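3 May 2020

I have been meaning to write about *Vukarmont* for years, and I kept putting it off because I wanted to see it one more time in a proper theater before I did. Well, the Prakmont has had its doors shut since March and the marquee just says BE WELL PLERKPORT with a backwards E, so I've given up waiting and watched it on the couch last night with the curtains closed and a blanket over the cable box so the little green light wouldn't bother me.

If you haven't seen it (and most people haven't, it never got much of a release), *Vukarmont* is a haunted house movie in which the house is a ski hotel in the off season. A couple takes a job looking after it. I know, I know. You've already thought of the other one, and so did every critic who bothered to write about it, and I think that comparison sank the poor thing before it had a chance. But the two movies want such different things from you! The famous one wants you to be afraid of the husband. In this one the husband is perfectly nice from beginning to end. He makes soup. He fixes the boiler and whistles while he does it, and the whistling is what gets to you, because after a while something down the hall is whistling along, and it knows the tune a little better than he does.

I first saw it when I was 11, which was much too young. My older cousin was supposed to be taking me to a cartoon. We got to the Prakmont late, the cartoon was sold out, and the boy at the counter sold us tickets for the other screen without looking up. My cousin told me that if I got scared I should watch the exit sign, so I know the exit sign on Screen 2 extremely well. It was red, and the T flickered. When I looked back at the movie it was always at the wrong moment, and so for years what I had in my head was a sort of broken necklace of scenes: a dumbwaiter coming up with wet leaves in it, a woman's hand on a light switch, a long dining room with every chair turned to face the wall.

That dining room! I want to talk about it for a bit, because watching it as a grown woman I finally worked out why it frightened me so badly. There's no music under it. The wife goes in to set two places for dinner, and she turns the chairs around one at a time, and she's mildly annoyed about it, the way you'd be if the kids had done it. She's humming. You get the whole length of the room in a single shot and the scraping of the legs on the floor, and it goes on long past the point where another movie would have cut away. She gets down to the far end, turns the last chair, sits in it, and looks back up the room. And nothing has happened. The chairs are all facing in, just as she left them. She eats her dinner. I was holding my blanket in my teeth, and there was nothing at all on the screen except a woman eating potatoes.

I think that's what I love most about the slower kind of scary movie. It lets you do the work. I don't mind a good jump, I'm not a snob about it, and I've thrown popcorn on strangers as often as anyone. But a jump is over as soon as it's happened, and I was still thinking about those chairs when I was brushing my teeth, and again when I got up in the night for a glass of water and had to walk past our own dining table (I did not look at the chairs).

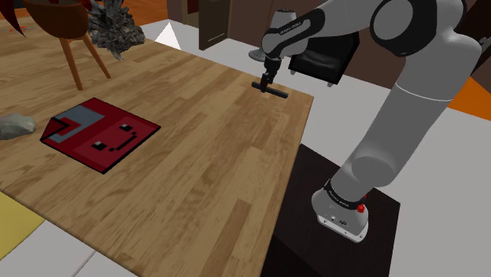
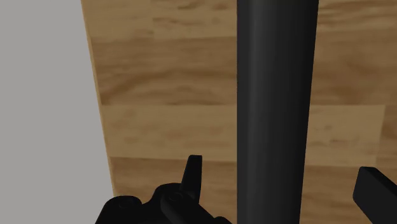

The other thing I noticed this time is how good the sound is, and I only noticed because I had the old disc out and played it with the headphones my son left behind when he moved out. You can hear the weather change on the other side of the walls. Early on there's a lot of dripping, with the snow going off the roof, and birds, and as the movie goes along the birds drop out one kind at a time until there's only a crow, and then there isn't a crow. I'd seen this movie more times than I'd like to admit and had never once caught that. I took the headphones off to tell my husband and he was asleep.

There are things wrong with it, and I'll be fair. The middle drags, even for someone who likes a drag. There's a whole business with a traveling piano tuner that goes nowhere, and he's played so broadly that he seems to have wandered over from a comedy shooting next door. The hotel's history gets told to us by way of a scrapbook, which was already a tired trick then, and everyone in the scrapbook is wearing a mustache that would fool no one. And there's the avalanche. They obviously had the money for either an avalanche or a good-looking avalanche, if you see what I mean, and it's on screen so briefly that I suspect the editor was being kind.

And then the ending. I go back and forth on the ending. I won't spoil it for you, except to say that the spring guests start arriving and the couple go down to the lobby to greet them, and the last shot is of the guest book. People in Plerkport were cross about it when it came out. I remember the grown-ups grumbling on the sidewalk, and my cousin saying loudly that she wanted her money back, which was rich considering it had been my mother's money. For a long time I agreed with them. I wanted to know who was whistling! Last night, though, I found I was glad they never tell us. I ran the last scene twice and looked hard at the handwriting in the book, and I have a theory now, and I'm going to keep it under my hat until some of you have watched it, because I'd love to hear whether you see the same thing.

There was a sequel, by the way. *Return to Vukarmont*, made for television, with none of the same cast and a good deal of fog. It was shown one November on a weeknight, I taped it, and I then taped a figure skating final over it without a pang. I've read that it explains the whistling. Don't tell me.

If you want to find the first one, it takes a bit of hunting. It isn't on any of the streaming services I have. The disc came out through a little label called Farquharson that put out all sorts of odds and ends, with the ugliest covers you have ever seen in your life, and they only pressed 3000 of them. Mine has a cracked case and a sticker on it from the video shop that used to be next to the bank. I paid 30 dollars for it, which felt like a scandal when I did it and now feels like one of the better bargains in the house, right up there with the slow cooker. There's also a version somebody has put online that's been copied from a tape of a tape. I tried it once out of curiosity and it was so dark I thought the screen had gone to sleep. Please don't see it that way if you can help it. Half of the movie is in the corners of rooms, and you need to be able to see that there's nothing in them.

What I'd really like, of course, is to see it back on Screen 2. The Prakmont used to do a late show of old scary pictures every fall, one a week, and they'd ask people to write down requests on the backs of ticket stubs and drop them in a coffee can by the popcorn. I put *Vukarmont* in that can every single year. I used different pens so it would look as though there was a demand for it. They never picked it, though they did show the one with the giant moles on three separate occasions, so somebody in town was clearly better at this than I am.

I do miss going. I miss the sticky floor and the bad coffee and the fellow who always sits right at the front and laughs before the joke. A scary movie on the couch is a fine thing, but you can stop it whenever you like and put the kettle on, and I'm ashamed to say I did that last night just before the dumbwaiter. In a theater you're stuck there with everybody else being stuck there too, and somebody behind you whispers "oh no, don't," and the whole row feels it.

Anyway, next up is the one about the ferry, which several of you have been after me to watch since Christmas. I've ordered it and the mail is slow, so be patient with me. And if anyone local wants to borrow my *Vukarmont* disc, I'll leave it in the mailbox for you in a freezer bag, provided you promise to bring it back and to write me a proper note about that guest book.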